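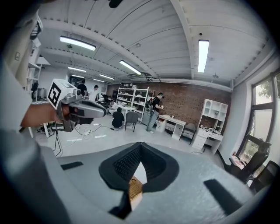

Pinzas de mano en el taller, grupo de agosto.

Informe de avance - proyecto de estudiantes Hodar
Para: Mélanie Lemieux, Fundación Fellis
De: Peiyu Gu, coordinación del taller

Mélanie, va el resumen de agosto. Perdón por el formato, lo escribo entre dos sesiones.

Estado general

Vamos bien con la grabación, regular con el resto. Llevamos 310 demostraciones válidas de las 2000 comprometidas para el final del curso. Parece poco, pero casi todas son de las últimas sesiones, cuando por fin quedó cerrado el procedimiento. Antes se perdía media tarde calibrando.

Los estudiantes trabajan ya con las dos pinzas a la vez. El cubo blanco con marcador se queda montado encima de la pinza, no se desmonta entre sesiones. Parece un detalle menor pero nos comió muchas horas en julio.

Hecho

Guía de calibración escrita por los propios estudiantes, revisada una vez. Falta pasarla a limpio.
Tareas de recoger y de apilar - cerradas.
Tarea de doblar tela - empezada, salen demasiados intentos fallidos. Hay que decidir si la simplificamos o la dejamos para el segundo bloque.
Primer entrenamiento con los datos de recoger. Resultado flojo: 2 aciertos en 10 intentos. Lo esperábamos, con tan pocos datos no da para mas.

Pendiente

Cables. Siguen por el suelo y hay que llevarlos por la pared antes de que entre el grupo nuevo. Pedido el presupuesto de canaletas, sin respuesta.
Repuestos de los dedos. Zornow nos da plazo largo, los de Ratanaporn son mas caros pero los tienen en stock. Necesito tu visto bueno para cambiar de proveedor.
Copia de seguridad de las grabaciones. Ahora mismo en un solo disco, no me gusta nada.

Grupo

Asistencia buena. Dos estudiantes pasaron de grabar a etiquetar por decisión propia y la revisión va mucho mas rápida. Los de primer año todavía mueven la pinza muy deprisa y el seguimiento se pierde, así que hacen una ronda de práctica sin grabar al principio. Quieren presentarse a la muestra de otoño, les dije que si siempre que la tarea de apilar funcione en el robot y no solo en los datos.

Presupuesto

Dentro de lo previsto salvo baterías. La partida de desplazamientos sigue casi intacta, propongo mover una parte a repuestos. Te mando la hoja aparte.

Lo que necesito de ti

Respuesta sobre Ratanaporn, cuanto antes.
Confirmar si el próximo informe lo quieres con los datos desgolsados por tarea o por estudiante.
Si vienes de visita, mejor a partir de las 16:00, que es cuando están todos.

Peiyu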